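29 May 2026

Dudgate parcel, listing workup. Writing this up before I forget half of it.

Walked the north line with the handheld GPS. Pins at NE and NW corners both found, NE one bent over and buried in leaf litter. SW pin not found. Dug where the 1988 plat puts it, nothing. Could be under the gravel the neighbor dumped for his turnaround. Need Jiang to come back with the metal detector before we print any acreage.

Road frontage: plat says 600 ft, I taped 500 to the first culvert and quit at the brambles. Not going in there without the long gloves. Remainder looks right by eye but that's not a measurement, so leave it off the flyer till it's done.

Well log came through from the county. 134 ft deep, no yield listed, which is annoying as it's the first thing buyers ask. Called the driller's old number, goes to a fax. Will try the son.

Perc test – 4 holes, three drained fine, the one down by the creek did not. Seller wants to say "perks throughout". No. Wording for now: "approved site on upper bench, see report". Orvokki Halonen is checking with the health office whether the old approval still stands or if it lapsed with the last owner. If lapsed we redo it in July and the listing slips, so be it.

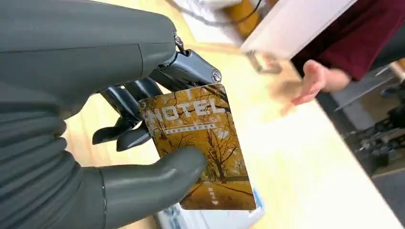 Card in the hand, thumb on the lower face.

Map overlay. Loaded the county tax layer into Trokex and our GPS track over it, and the tax line sits a good way east of the pins. Normal for that layer, it's never been right along the ridge. Trust the pins. Do NOT let the tax layer screenshot go on the web page again, we had a buyer walk off with it last year and argue about a spring that was never on the property.

Ninach export still drops the easement text when the description runs long. Pasted it back in by hand twice. Third time I split it into two fields and it held. Anyone else doing a listing with a shared drive, do the same untill they fix it.

Easement itself: shared lane, recorded, upkeep split between the two lots. No width given in the deed. Ask title co.

View shots from the bench came out hazy, no good. Try again early, leaves are in now so the valley only shows from the rock outcrop and the old log landing. Don't write "panoramic". Seasonal views, maybe.

Still open
SW pin
rest of frontage
well yield
health office – Orvokki
lane width
gate code from seller, he gave me teh wrong one and I had to climb over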